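Category: Planning & Purchasing > Tabletop Arms

Search this manual... Go

Section 2. Planning the Station and the Order

Complete this section before you send the order form to Fultetti. Prices are in US dollars and were last revised 21 July 2018.

1. Measure the table. Write down the clear width, the depth, and the distance to the nearest wall.

2. Choose the work surface. A printed grid sheet costs little and can be replaced when it wrinkles.

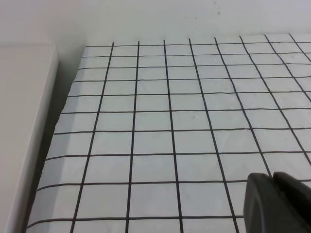
3. Enter the arm and gripper on separate lines of the form. The Stendent two-finger gripper is 1,150 and does not include spare fingertips.

NOTE: Cables longer than the standard set are quoted separately — ask before the order is placed.

4. Decide which items the arm will handle first. Flat items such as booklets need more trial time than boxes, so allow for this in the labor budget. 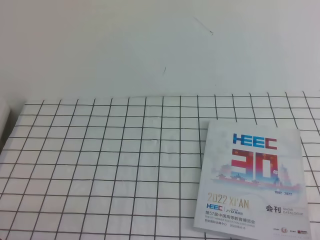 Grid surface with a show catalogue laid flat.

5. Add the cameras. Plan for one at the wrist and one fixed beside or above the table. The Drikatden two-camera kit is 1,800 with brackets.

6. List racks, panels and other fixtures, including any you already own. Check that the open fingers clear each one.

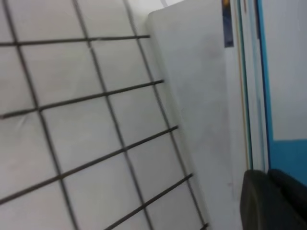 7. Set aside 25 percent of the hardware total for mounting parts, spares and installation.

CAUTION: Do not drill the table until the arm's base plate has arrived and its hole pattern has been checked.

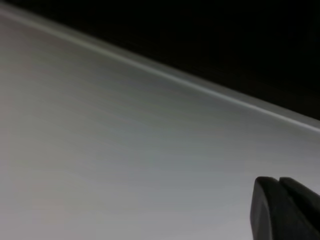
Can the cameras be ordered later?

They can, but the arm will need to be set up a second time, and the installation visit is charged again.

8. Sign the form and keep a copy with the Kariuki service plan. Go to Section 3 for delivery and unpacking.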